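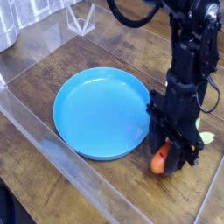 Minutes – teaching group, August meeting
Started 5:10 pm, back room at Girnitz
Taken by me, Danuta Wilczyńska, so blame me for the spelling

Last month's minutes

Read, grumbled over, agreed. Vilém Kuruc wanted it noted that he never said the wrist cable was "fine", he said it was "fine for now". Noted!

Where we are with the carrot task

We spent most of the meeting on this one. I went first because I've done most of the teleoperation lately. The job is still carrot to plate with the small arm: pick up the toy carrot from the table, lift it over the rim, let go, and back off. It sounds like nothing until you try doing it from the leader arm with your elbow in the air (my shoulder has opinions).

We now have 99 demonstrations saved. The goal is 500, so yes, a long way to go. I said I'd like to slow down for the next batch because my early ones are all over the place. In some I come in from the side, in others I drop almost straight down, and in a few I stop halfway to think. Vilém said the stopping worries him the most. If I hover, the policy learns to hover, and then it sits there over the carrot like it's waiting for a bus.

We went back and forth on whether to throw the hovering ones out. I was for keeping them, Vilém was for binning them, and we ended up somewhere in the middle – anything with a long pause before the grip gets tagged, and we train once with the tagged ones and once without.

Decided: tag first, delete nothing yet.

How we place the carrot

I admitted I'd been putting it down wherever my hand landed, and my hand likes the spot right by the plate. Vilém asked for more starts further away and more with the carrot turned around. He's going to draw up a list of starting spots so whoever is driving just works down it. We also talked about moving the plate, and agreed to leave that alone until the arm can manage the easy version.

One more thing under this heading: please grip the carrot itself and leave the leaves out of it. I've done it both ways and the replays get messy.

Hand guiding versus the leader arm

Vilém is still keen to try moving the arm directly by hand with the motors relaxed. I tried it at Uten last spring and found it lovely for slow moves and hopeless for the gripper, and your own hands end up all over the camera view. He thinks we could guide by hand first, then play the motion back and record the playback. That seemed worth an afternoon to me. He'll do the setup, I'll be the hands.

Fulammont

They've asked whether they can come and have a go at driving. I'm all for it! A fresh pair of hands would give us some variety, and so far the recordings are nearly all mine. Vilém asked that newcomers get a proper practice run before we save anything, and I'm happy with that.

Zelenák export

The converter choked on file names with spaces in them. My fault. I'll rename the lot.

To do

Danuta: rename files, tag the long pauses, write back to Fulammont
Vilém: list of starting spots, hand guiding setup, look at that wrist cable again

Any other business

Vilém would like the room key returned to its hook. We wrapped up after that, and I stayed on to start the tagging.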